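Keep Your Paper Receipts

I moved to Altach in October with two boxes of paper, and my friends still laugh at me for it. Fine, laugh! When Trekport said I owed them 864 for a couch I'd paid off, I had the slip in my hand before the guy on the phone finished his sentence.

Their app, meanwhile, showed me a spinning wheel. I love an app as much as anyone (I order my groceries on one), but I don't want it to be the only place my proof lives. Companies change apps all the time, and then your old stuff is "being migrated."
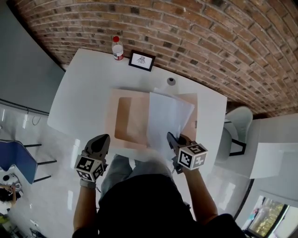

But what about the mess?

Yes, paper piles up. I go through mine once a year and toss anything older than 8 years, except house stuff, which I keep forever. It takes one evening and a pot of coffee. My bank wants me to go paperless so badly that they've offered me a tote bag, and I'm still saying no. Send me the envelope, please.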